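Does Fabric Softener Ruin Towels? A Report on a Semester of Laundry

Consumer Textiles, final project
Gunther Wendt

Background

My grandmother held that fabric softener makes towels useless. My roommate holds that towels without softener are sandpaper. I have lived under both systems and wanted three credits, so I proposed to settle the matter.

The usual argument against softener is that it leaves a thin coating on the fibers, and that the coating makes them slow to take up water. The usual argument for it is that it smells like a meadow. Only the first of these can be tested with a kitchen scale, and a kitchen scale is what I had.

Method

I bought 20 plain cotton washcloths from the discount bin and split them into two groups. Both groups were washed with the same detergent, Pluso, in the same dorm machine, at the warm setting. One group also got a capful of Mamix softener in every load. I did 6 washes per group, drying on low in between, and labeled the cloths with a laundry marker that claimed to be permanent. By the third wash it had changed its mind, and I went over the labels again with thread.

For the absorbency test, each cloth was weighed dry, lowered into a bowl holding 500 ml of tap water, left there while I counted to thirty, and hung from a skewer until it stopped dripping. Then it was weighed again. "Until it stopped dripping" is a phrase my instructor circled in the proposal. I changed it to two minutes, and she circled that too, but more gently.

I also ran a feel test. Classmates closed their eyes, handled one cloth from each group, and told me which was softer. Several asked if there would be snacks. There were not, which may have affected the data.
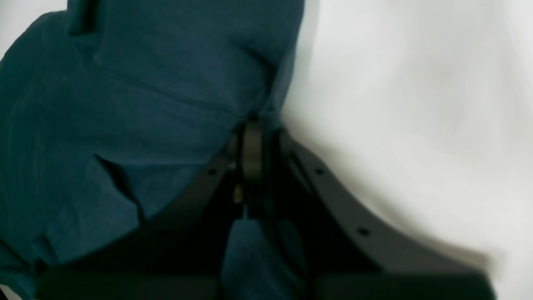

Results

The softened cloths took up less water than the plain ones. The gap was small after the first wash and wider after the last, which fits the coating idea. My grandmother would like this noted.

The gap was also smaller than the difference between two plain cloths from the same pack. One of them drank like a camel every single time. Another barely tried. I weighed that one again on a borrowed scale from the Phillips Hall kitchen, hoping mine was at fault, and the borrowed scale sided with mine.

In the feel test most people picked the softened cloth, usually fast and with great confidence. A few picked the plain one with the same confidence. One person said both were damp, and she was right, and I had to throw out that afternoon's answers.

Problems

The dorm dryers have two settings, low and off, and low is a matter of opinion. In April somebody moved a load of mine to the top of the machine while it was still wet, and by the time I found it the cloths had dried stiff as crackers. I rewashed them and counted it as one wash. I am not certain that I should have.

Cost was also an issue. At 200 cents a load, the laundry came to more than the washcloths did.

Further work

A better version would use more cloths, one dryer that can be trusted, and a second brand of softener. Jenon sells one with no scent, which would keep people from sniffing their way to an answer. I would also like to try vinegar, which my grandmother recommends for everything. My roommate has asked that this be done somewhere else.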